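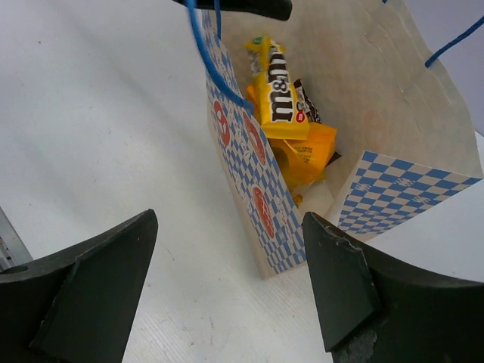

Hongmei Lu had packed the bag on Sunday and she did not want anyone else putting things in it. Her brother Deming came by on Tuesday and put in dried mango.

"She doesn't like mango," said Hongmei.

"Aunt Huiling has always liked mango."

"You like mango. You bought it for her and ate it on the drive home."

The train to Pornton left at 12 minutes past four. Their aunt would be on it, with one suitcase and a bad knee, and she had told them both on the phone that she wanted nothing for the journey. She had said the same thing before the last one, and then rung from Wastov to say the buffet was shut.
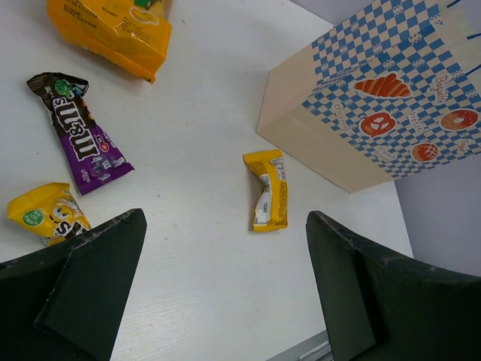 Kolbrún Fogh

Hongmei took everything out and started again. The yellow M&M's had to go in, and so did the purple ones. The mango she left on the table.

"It's eight hours," said Deming. "She'll want something that isn't chocolate."

"Then she can have a sandwich."

"Did you make a sandwich?"

She had not made a sandwich. There was bread, but it was the end of the loaf, and Aiguo had finished the cheese at breakfast. She looked at the clock over the door. She folded the receipt from the shop and put it in her pocket.

"When we went to Gunawan," Deming said, "she carried all the food in a bag on her lap. Four of us, and she wouldn't put it on the rack. She gave out the mango one piece at a time."

"I don't remember that."

"You were asleep. I ate yours."

Hongmei remembered the lap, and the coat she had slept against -- a green coat with a scratchy collar. She had not known there was any mango.

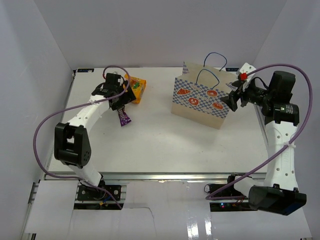
The bag, the orange packet and the purple packet

She let him put it in after that. He laid it flat against the side so it wouldn't crush anything, and she turned it the other way up when he went to find his keys.

Their aunt was waiting on platform 8 with her coat buttoned. She took the bag from Deming and looked inside.

"I said nothing," she told them. "Who put the mango in?"

"Hongmei did," said Deming.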